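Ritodholm Home Show Adds an Evening for the Trade

Oct 31, 2023 - The Ritodholm Home Show returns to the Quinlan exhibition hall in January, and for the first time the organizers are setting aside an evening for buyers, builders and store owners before the doors open to everybody else.
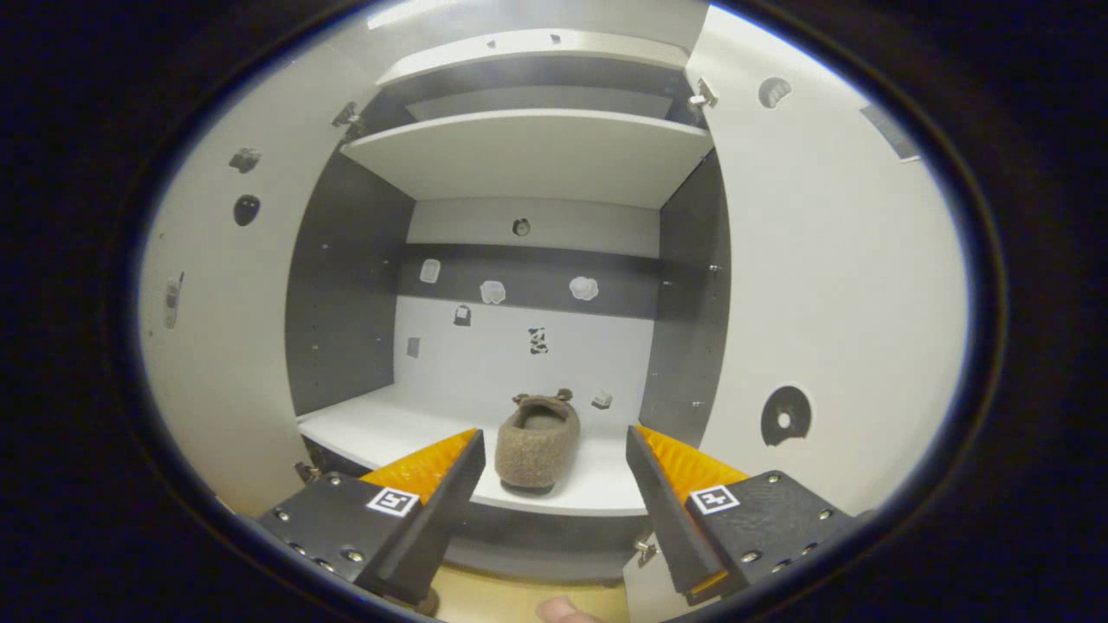 Exhibitors had been asking for something like it for a good long while, according to Skuvik, the company that runs the show. One small furniture maker wrote on last winter's feedback form that it was hard to talk wholesale prices with a shop owner while three families were waiting to ask about drawer handles, and that a couple of quiet hours would be worth more than a bigger booth.

Skuvik seems to have taken that to heart. The trade evening will run from five until nine on the night before the public opening, with the aisles fully dressed and every booth staffed, so exhibitors won't need to set up twice or pay for a second space. Soup, bread and coffee will be served near the north entrance, and there will be tables set aside for anyone who would like to sit down over an order form instead of balancing one on a knee.

The last show drew 971 trade visitors, who were mixed in with the weekend crowd and not always easy for exhibitors to pick out. Skuvik says the evening has room for 2000, and it would be very happy to see the hall even half full on a first try. Badges are free for people who register ahead of time with a business card or a resale license, and the same badge is good for all of the public days too, which should please those who like to come back and look around at their own pace.

Families and other regular visitors won't notice much of a change, and that is how the organizers want it. The 2 public days keep their usual hours, the talks on kitchens, closets and small entryways will still be held on the little stage at the back, and the plant sale (always a favorite, and always sold out before lunch) is moving to a larger corner by the garden doors.

Registration is being handled by Plenusis, the ticketing service that took over last year, and early lines at the door ought to be shorter now that badges can be printed at home. Booth space is going quickly - almost all of the corner spots are spoken for - but there are still places along the east wall for first-time exhibitors, and Skuvik will be taking applications for those through the end of November.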